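**Does a duplicate business listing hurt my map ranking?**

My shop in Ormsby has two listings, one with an old address. Calls dropped in March.
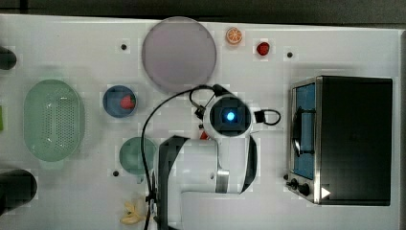 *Lavender plate with orange slice*

**Mirta Espinoza**, 6 votes

Yes, it can. Ask for the old one to be marked as moved - don't just delete it. Mine took 3 weeks.
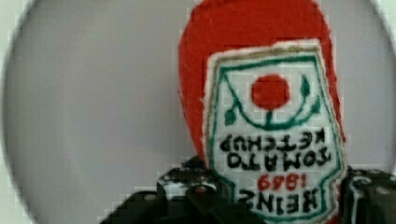 *Red felt ketchup bottle*

**Truston683**

Same problem in Telonby. Check your site footer too.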